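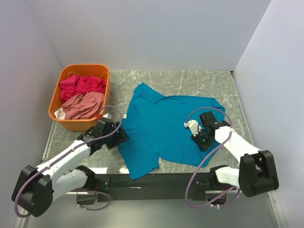
Inicio | Procedimientos | Listas de control | Textil | Contacto
Última actualización: July 21, 2026

Lista de control LC-6: puesto de doblado y clasificación de prendas

Ámbito: taller de reacondicionamiento textil Kidier, nave de Urum. Se aplica a camisetas y camisas de manga corta de punto de algodón, en talla adulta. Revisa: Şengül Kocabaş. Conforme: Bello Ogundipe.

Claves: C = conforme. NC = no conforme. OBS = conforme con observación. N/A = no aplica.

1. Superficie de trabajo

1.1 Tablero limpio, sin restos de adhesivo ni de etiquetas. C
1.2 Tablero sin aristas, rebabas ni desconchones que enganchen el punto. C
Comentario: pasar la mano con un guante de nailon por todo el perímetro, incluido el canto delantero. Si el guante engancha, marcar NC y retirar el puesto del servicio.
1.3 Paneles laterales y trasero despejados, sin objetos colgados. C
1.4 Juntas entre paneles sin holgura apreciable. C
1.5 La prenda extendida cabe en el tablero. OBS
Comentario: en las tallas grandes, la esquina de la manga del lado del operador rebasa el canto delantero. Se admite durante el extendido. No se admite con la prenda ya doblada, porque el borde coge polvo del perfil.
1.6 Iluminación uniforme, mínimo 859 lux medidos en el centro del tablero. OBS
Comentario: el valor se alcanza. El acabado veteado y brillante del tablero devuelve reflejos puntuales que dificultan ver pelusa clara. Inspeccionar la pelusa sobre la prenda y no sobre el tablero. Queda pendiente la oferta de Sönmez para un difusor.

2. Recipiente de clasificación

2.1 Recipiente de plástico rígido, de esquinas redondeadas y sin grietas en el reborde. C
2.2 Colocado al fondo, fuera de la zona de extendido. C
2.3 Contenido por debajo del reborde. C
2.4 Separación por color. NC
Comentario: en el recipiente naranja hay piezas rosas junto a una blanca. El procedimiento pide separar el blanco de los tonos saturados aunque las prendas lleguen lavadas. Acción: segundo recipiente para blancos. Responsable: B. Ogundipe.
2.5 Etiqueta de lote visible en el registro de entrada. C

3. Estado de la prenda

3.1 Tejido sin agujeros, carreras ni zonas transparentes. Revisar al trasluz axilas y bajo.
3.2 Dobladillo del bajo y de las mangas con pespunte continuo. Seguir la costura con la vista de un extremo al otro.
3.3 Sin puntadas saltadas en ningún tramo de 5 cm. Un salto: OBS. Dos o más: NC y paso a costura.

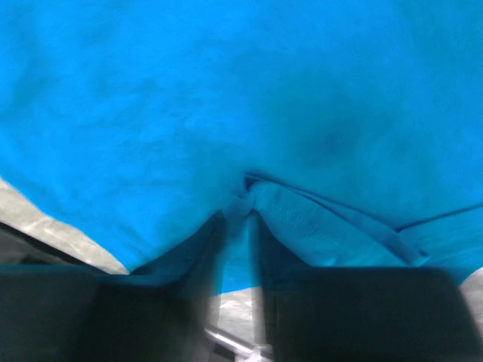
El pespunte se comprueba con el borde levantado y ligeramente tensado. Con la tela apoyada, las ondas del punto pueden ocultar una puntada floja. No tirar en diagonal: el punto de algodón cede y el dobladillo queda ondulado.

3.4 Escote sin deformación. Las ondulaciones suaves que desaparecen al alisar no son defecto.
3.5 Color uniforme en delantero, espalda y mangas. Comparar bajo la misma luz. Un pliegue proyecta sombra y se confunde con una mancha. Alisar antes de anotar.
3.6 Composición legible. Si falta la etiqueta interior, clasificar como «sin identificar» y no planchar.

4. Extendido y doblado

4.1 Prenda orientada de lado, escote a la izquierda y bajo a la derecha. C
4.2 Cuerpo alisado antes del primer pliegue. OBS
Comentario: quedan arrugas blandas en torno a la manga inferior y algún quiebro en el extremo del bajo. Repasar desde el centro hacia fuera. En la manga, una sola pasada.
4.3 Manga superior plegada sobre sí misma con arista definida. C
4.4 Manga inferior recogida antes de cerrar el cuerpo. Verificar en cada cambio de turno.
4.5 Esquinas sin vuelta involuntaria. OBS
Comentario: una esquina doblada deja doble capa y un canto levantado. Si se cierra el pliegue encima, el paquete no asienta y se rechaza en la prensa. Desplegar la esquina con dos dedos, sin arrastrar la prenda por el tablero.
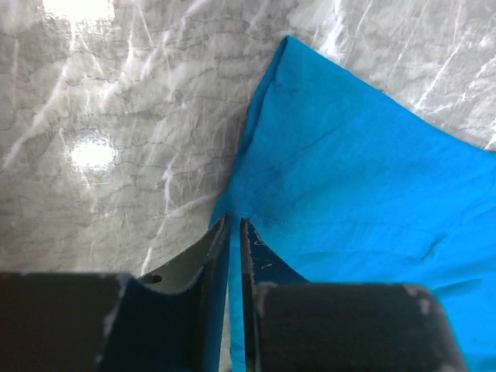 5. Registro y almacenamiento

5.1 Altura de pila máxima: 6 prendas por columna. C
5.2 Columnas separadas por talla y color. C
5.3 Parte de incidencias cerrado al final del turno. NC
Comentario: faltan las firmas de junio en dos hojas. Ş. Kocabaş las reclama a la encargada de tarde.
5.4 Revisión del puesto cada 3,000 prendas según el contador del programa Unico. C
Comentario: el contador no se pone a cero de forma automática. Anotar la lectura inicial en la cabecera de la hoja.

Resultado: puesto apto con acciones pendientes.

Acciones abiertas
2.4 Segundo recipiente para blancos.
1.6 Difusor, a la espera de oferta.
5.3 Firmas de junio.

Las NC se vuelven a revisar en la próxima inspección. Una NC repetida en el mismo punto pasa a mantenimiento con copia de esta hoja.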